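Spare parts decide how long an old trainer fleet keeps flying, according to Muammer Soylu, who plans maintenance at Hunix, a contractor that overhauls military jet trainers at Billbridge. He spoke on 22 Oct 2025, a few weeks into a contract to extend the life of the type.
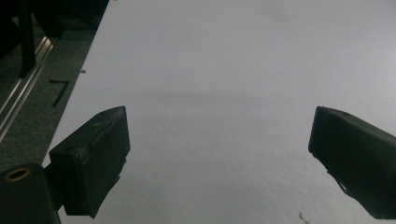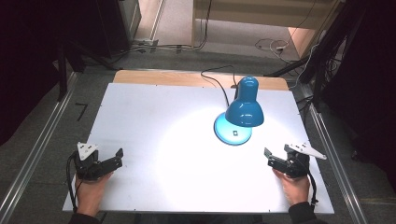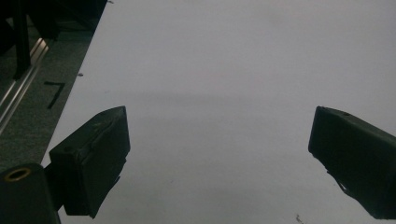
The work covers seven aircraft. Each gets new wing attachment bolts, a rewired cockpit and a fuel system inspection. "The airframe hours are fine," Soylu said. "The highest one has 2,297 since its last major overhaul. Corrosion in the rear fuselage is what takes the time."

The air force first asked for a 60-day turnaround per aircraft. The first jet, inducted in September, will miss that. Two frames near the tailpipe had to be replaced, and the original supplier closed its line years ago. Hunix now buys machined frames from Genby, with heat treatment done at Chu.

"We ordered for the whole fleet," he said. "You pay for storage, but the setup charge on a single frame is close to the price of the frame."

The ejection seats are handled under a separate contract. Soylu would not discuss their status, except to say that cartridge life limits are tracked by tail number.

Asked whether the fleet could go past its planned retirement, he was cautious. "The structure could take more than 100 extra hours a year. The engines are another budget, and I don't see that money yet."

The second aircraft enters the hangar when the first has finished its fuel leak checks.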